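Putting Markers in a Bag Is Still Hard Work for a Machine

By Isabelle Paquette
5/17/24
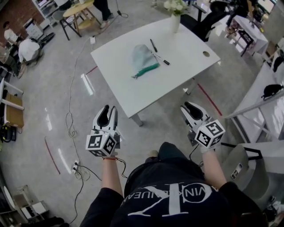 Two hand-held grippers, a drawstring pouch and a pair of black markers on a white table.

My niece is four and she can put two markers in a cloth bag and pull the string. I bring her up whenever a salesman tells me the home robot is nearly ready.

I ran the packing room at Palton for 13 years. We sold small kits in soft bags, and every July, ahead of the school orders, someone offered us a machine to fill them. The machines could fill boxes all day. A box keeps its shape. A bag folds over on itself, the mouth closes, and the cord ends up under the thing you are trying to pick up.

The last trial we ran was with an arm from Vutness. It was given 617 bags and finished 358 of them without help. The sales people were pleased with that. My crew had to do the rest by hand, and they also had to check the ones the arm had finished.

I don't think the work is a waste. Having people do chores with grippers in their own hands, so that a machine can learn from the motion, seems to me a better plan than writing out rules for cloth. A person feels when the fabric catches and shifts a little. Two padded fingers give you less to go on, and it is useful to find out how much less.

But a chore at home is never one bag on one table. The bag is on the stairs, or there is a sock in it. Until a machine can cope with that, I would not buy one for a house, and I would not plan a shift around one either.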